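Stumon project, speaker notes
Edvin Nordin, with Marit Åberg on slides 9 to 12
Grendstead student robotics evening, May 19, 2025

Slide 1. Title
Say who we are. Student project, two terms, one arm. The course is the Sallik module on manipulation. Skip the department history, the previous speaker covers it.

Slide 2. Task
The arm gets a short written order and moves one item to the tray. Orders name the item by type or by color. The arm has to pick the right one, clear the neighbors, and set it down without tipping it. No item positions are given in advance.

Slide 3. Data
We recorded 1,386 attempts by teleoperation. Four operators, all students on the module. Attempts longer than 40 seconds were dropped. Mention that the cutoff was set in March and we did not revisit it. Someone will ask about the split: by layout, so no test layout appears in training.

Slide 4. Wrist view
Leave this one up for a while. Let people look before talking.

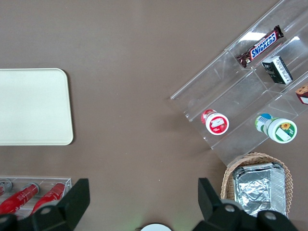 GRASPING AND CLUTTER

Point to the clear stand first. Glare on the acrylic is the main problem for segmentation. Edges of the compartments get read as edges of the items. The Snickers bar lies on the top tier at an angle, so the gripper has to rotate to meet it. The two small bottles on the lower tier are on their sides, caps toward the lower right. We grasp across the body, never on the cap.

Then the red cylinders in the rack at lower left. Same color, side by side, little room for a finger between them. An order that says only "red" is ambiguous here, and the bottle with the red label makes it worse. The policy is allowed to stop and ask.

Foil container in the basket: reflective, creased, no stable features. Say that our depth estimate on foil is poor and move on.

Slide 5. Control
Vida is our planner, written in Python. It proposes 14 grasps per item and ranks them. Ranking uses clearance first, then wrist rotation. Do not read the equation aloud.

Slide 6. Failures
Three types: wrong item, slipped grasp, contact with the stand. Play the clip of the stand contact once, at normal speed. Marit takes over after the questions on this slide.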